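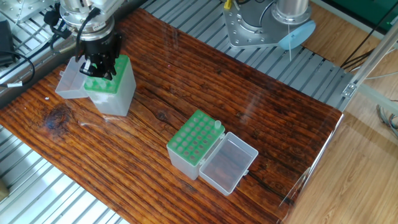
[bradora-users] Re: teaching tip transfer by hand or by leader arm?
From: Rocío Mateos
Date: October 20, 2020
List: bradora-users

Barroso wrote:

> We are starting on a pick and place task with pipette tips, moving them
> from one green rack to another. Venness wants us to do it all with hand
> guiding, where you hold the wrist and push the arm through the motion.
> I have only used a leader arm. Is there a reason to prefer one over the
> other for parts this small? Also, how many demonstrations did you need
> before the thing was usable, and do you leave the lids on the boxes?
>
> I read thread 2521 but it is mostly about connectors.

We have done both on nearly the same task, so I'll answer in order. Our setup is two arms on a slotted aluminum frame with a wood tabletop, two boxes with green rack plates, and hinged clear lids. We use Bradora for the recording and our own scripts for everything after that.

1. Hand guiding

It works for the large motions. Pushing the arm over to the box and back is quick, and a new person can do it after a short demonstration. It went badly for us in the last bit of travel above the hole. You are holding the wrist and the fingers are well below your hand, so when you try to move a little sideways you mostly tilt the gripper. The tip then catches on the rim of the hole. Our recordings were full of small corrections that had more to do with the person's wrist than with the task, and the policy learned those too.

The other trouble is that your hand and sleeve end up in the camera view. We replayed every recorded path with nobody at the table and saved the video from the replay. That doubles the time, and the replay misses whenever a box has been bumped.

2. Leader arm

Slower to learn and better afterward. We scale the motion down near the rack, so a large move of the leader gives a small move of the gripper. Sit where you can see the holes from the side as well as from above. If you can only see the monitor, put a second camera low.

Check your delay before you record anything. One of our early sets was made with 900 ms between the leader and the follower, from a bad network setting, and you can see the operator stopping and waiting at every step. We threw that set out.

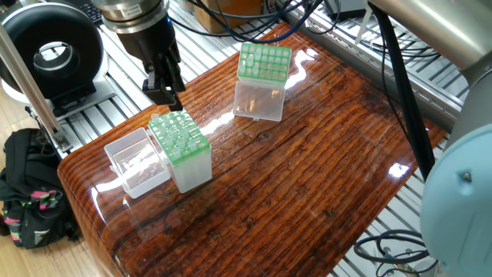
3. Lids

We leave them on the boxes and open. We tried taking them off and the policy then did poorly with anyone else's boxes. With the lids on, you have to teach the arm to stay clear of them. Turn the boxes between demonstrations so the lid isn't always on the same side. Ours was always on the left for the first few sessions and we paid for it. The clear plastic is also hard on a depth camera. We gave up on depth for this task and use color only.

4. How many

We got something usable at 100 clean demonstrations with the leader arm. By usable I mean it could fill a row and a person had to step in now and then. Hand guiding at the same number was worse, and I never found out how many it would have taken.

How full the racks are matters more than I expected. Record with the racks nearly full, nearly empty, and patchy.
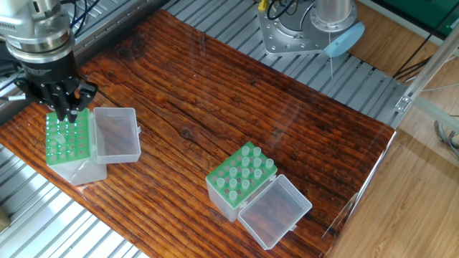

If you always start from a full source and an empty target, the arm will be fine at the beginning of a run and lost in the middle. We start each session by having one person set the racks up and a different person drive.

Change the angle of the boxes too, by more than feels needed. A box that is always square to the table edge teaches the arm the table edge.

On what to tell Venness: you can mix the two. Ulen did the approach by hand guiding and the insertion with the leader arm, and joined them at a fixed height above the rack. I saw the results in August and they were good, though there is a visible pause at the join. Mark the join in the log so you can cut there later.

Our gripper settings are in the file area under "tips", version 2. The closing force in version 1 is too high, so please don't use it.

Rocío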